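We use cookies to remember your settings and count visits. Accept all | Manage choices

Filed under: Datasets, Food & Drink, Home Cooking, Small Data

# Pundville Bakes: a home bread log

Hello! This is the README for my bread log, a plain table of 179 loaves baked in ordinary kitchens by me and a handful of people I talked into writing things down. If you've come for the table, it's `loaves.csv`. If you've come to find out why your sourdough is flat, I can't promise anything, but there are a lot of flat ones in there and you may feel less alone.

I started keeping notes in a school exercise book and moved to a spreadsheet when the exercise book got butter on it. Then Ditte Vigfúsdóttir asked for a copy, and then her cousin did, and I got fed up with emailing slightly different versions to people. So now it lives in one place and you can all shout at me about the same file.

## What's in the folder

- `loaves.csv` – one row per loaf
- `flours.csv` – the flours we used, with protein as printed on the bag
- `starters.csv` – which starter went into what, and what it had been fed
- `notes/` – longer scribbles, one text file per baker, very uneven in length (Aparecida writes essays, I write "meh")
- `recipes/` – the base recipes everybody began from

There are 2 base recipes, a plain white tin loaf and a round sourdough. Everything else is somebody wandering off from one of those. If a row says `base = tin` but the notes mention olives and a cast iron pot, well, that's Carolina Peixoto, and I've left it the way she entered it.

## The columns

`loaf_id` is just a running label. Gaps are normal, I deleted a few duplicates and didn't renumber.

`baker` is initials. Everyone in the file said yes to being in it.

`flour_g`, `water_g`, `salt_g` are all weights in grams. Water is in grams too, please don't write to me about millilitres.

`starter_g` is blank for yeasted loaves. Blank means none. If we forgot to write it down it says `NA`, and I know having both is annoying, but they really do mean different things.

`room_temp` is in Celsius, read off whatever thermometer the baker had. Mine is stuck on the side of the fridge and reads a bit warm, I think. Halldóra Nørgaard keeps hers by a window. I wouldn't compare two bakers on this column, but within one baker it's useful.

`bulk_h` is the first rise, in hours, from mixing to shaping. Overnight ones are often a guess, and the baker has put `g` in the next column when they knew they were guessing.

`oven_set` is what the dial said. I own an oven thermometer and it disagrees with my dial in both directions depending on its mood, so I gave up and recorded the dial.

`lid` is yes or no, whether the loaf had a lid on for the first part of the bake. Tin loaves are nearly all no.

`rise_score` runs from flat to lovely, in words, and it's the baker's own opinion. We tried to agree a scale over dinner once and it ended in Heiðrún Ravn drawing loaves on the tablecloth, so words it is.

`eaten_by` was meant as a joke column and has become my favourite. Somebody's neighbour turns up a lot.

## How the loaves were made

Everyone got the same starting sheet and then did as they pleased. I asked for one thing only, that they fill in the row on the same day. It mostly worked. You can tell which rows were filled in later because the weights go suspiciously round.

The sourdough loaves all come from two starters. Mine is called Þorgeirsson, after the name on the jar it came in, and it's a slow old thing that likes rye. The other is Aparecida Nogueira's, and it goes like a rocket. She won't tell me what she does to it. If you filter by starter and look at `bulk_h` you'll see what I mean straight away, hers are out of the bowl while mine is still thinking about it.

Flour was whatever people could get. A good share is from the mill at Stelent, who sell it in big paper sacks and close in November for cleaning, so you'll notice a patch of supermarket flour around then and a certain amount of grumbling in the notes. The protein figures in `flours.csv` are copied off the bags by hand. I've checked mine twice and nobody else's at all.

## Things I already know are wrong

1. Salt is missing for a run of 20 loaves of mine. I put salt in them! I just used a spoon. They're marked `spoon`, so the column won't read as a number until you deal with those.

2. Some of Ditte's times are in minutes, because she bakes with a kitchen timer and copies down what it says. I've converted the obvious ones. If you find a first rise lasting several weeks, tell me.

3. The flour called "the good one" appears under three spellings. I've matched them in `flours.csv` but left the originals alone in `loaves.csv`.

4. Loaves baked at altitude (Heiðrún's mountain holiday) have no flag. They're in her notes file if you want to weed them out, look for the bit where she complains about the kettle.

## Before you send me a loaf

I'd love more rows, especially from people with gas ovens, as we're nearly all electric. You don't have to be any good. Failed loaves are worth more to me than nice ones, and I've got far too many entries that only say "lovely". What helps:

- Weigh everything, even the salt. (See above. I've learned my lesson.)

- Write down when you mixed and when you shaped, as clock times if you like. I'll do the sums.

- Say what the loaf was baked in. Glass, tin, cast iron, a flowerpot, I don't mind, but I do want to know.

- Clear a bit of table for the hot tin before you open the oven door, and put something thick down first. A folded potholder or an old towel will do. I lost the finish off a good table this way and I'm still cross about it.
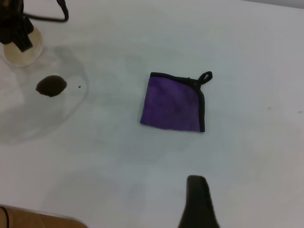
- Let it cool before you cut it. I know. But a warm loaf always looks gummy in the middle, and then you'll put "gummy" in the notes and I'll have to write and ask.

- Send the row as plain text in an email, or add it to the file yourself if you're comfortable doing that. Screenshots of spreadsheets make me sad.

## Using the data

Go ahead, use it for anything you fancy. A friend of Carolina's used an early copy to teach a class on making charts, and apparently the `eaten_by` column went down very well. If you write something up I'd like to read it, and a mention of Pundville Bakes would be kind, but I won't chase you.

Please don't treat it as advice about nutrition or food safety. It's a record of what a few people did in their kitchens. It's also a very lopsided lot of people: we nearly all know each other, we share flour, and we copy each other's ideas, so one person's good result tends to be followed by everyone trying the same thing. There was a whole spell of caraway.

## Changes

Latest: fixed the lid column for Halldóra's round loaves, which had yes and no swapped. Added the missing flour from Stelent. Took out one row that was a cake.

Before that: split the starters into their own file, after Aparecida pointed out that I'd credited several of her loaves to Þorgeirsson. She was quite nice about it.

Still to do: work out what Vunano is. It's in the flour column for a couple of loaves and I can't find it on any bag in the house. Carolina thinks it's a shop. Ditte thinks it's a typo for something, but can't say what. If it was you, please own up and I'll add the protein figure.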